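About us

Hi, I'm the one who answers the phone at Goden. We're a team of 9 in a converted bakery, and we put robot arms onto packing and sorting benches for small manufacturers who'd never get a call back from the big integrators (I used to be one of those customers, so I know the feeling).

I spent years sorting discs and lids by hand at Quispe. Lovely people, terrible for the wrists! When the arms came in, the dull part of my day shrank and I got a new job out of it: teaching them. These days that's what we do for everyone else too. We don't start with a floor plan, we start with whoever has been standing at the bench longest, because they know which pieces stick together and which ones roll off. Then we try their job on our own table before a single bolt goes into theirs.

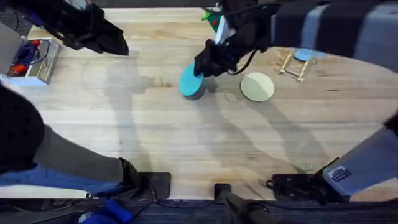 Bench work on the disc job, two arms and a timber top.
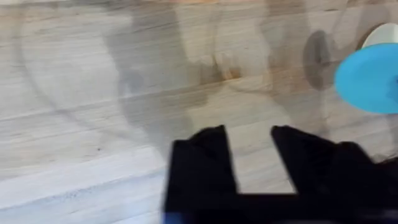 Heriberto Cervantes told us he'd been dead against the whole idea, and that what changed his mind was being asked to set the pace himself and having a stop button within reach. He still reckons the first 2 weeks were slower than doing it by hand, and he'd like that mentioned to anyone signing up. Fair enough, consider it mentioned.

So yes, jobs change. At Trustden the night sort went and the people on it moved to days, with paid training, 30 hours each, written into the contract before we'd quote. We ask every customer for the same thing. One said no in August and we parted ways, which was a bit awkward as I'd already bought the cake.

If you've got a bench that's wearing people out, ring and ask for a visit. Bring the grumpiest person on the line, and we'll put the kettle on.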